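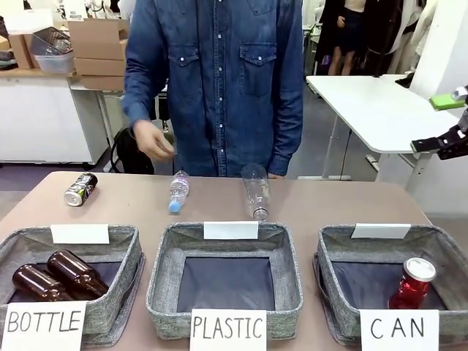 Brunddale lab collects 2000 sorting runs for recycling robot

2 May 2022

A robotics lab in Brunddale has started recording examples for a system that is meant to learn how to sort empty drink containers. The project, called Lornska, is run by the automation company Brumum out of a shared workspace on the east side of town.

The setup is simple. Cans and bottles go on a beige table, with three gray fabric bins along the front edge. Paper signs lettered by hand mark the bins BOTTLE, PLASTIC and CAN. Brown glass bottles belong in the first, clear plastic bottles in the second and aluminum cans in the third. The robot works from the bin side of the table, and a member of the team stands across from it to set out the next items.

Each run is one recorded example of an item being picked up and placed in a bin. An operator guides the robot's arms by hand controls while the cameras and joint positions are logged. The lab wants 2000 runs before training begins, and had 181 on file at the end of last week.

Containers are put down in different ways on purpose. A can may be on its side, and a plastic bottle may lie at an angle or stand upside down on its cap. An item does not have to start behind the bin it belongs in, either — a can may well begin across from the BOTTLE bin. Brumum says earlier recordings were too tidy, and the trained system did poorly whenever a bottle had rolled or tipped over.

Sessions run for about two hours, with a change of operator halfway through. Runs in which an item is dropped are kept but tagged, so they can be left out of training or used separately. Runs with a camera fault are deleted.

The bins' order will stay the same for the first part of the collection. After that the signs will be swapped between bins, to see whether the system is reading the signs or has only learned left, middle and right.

Funding comes from Bright, a regional program for small manufacturers, and covers 8 months of work. Brumum expects to finish recording in September and to test the trained system at a bottle return station in Brunddale after that. No date has been set for the test.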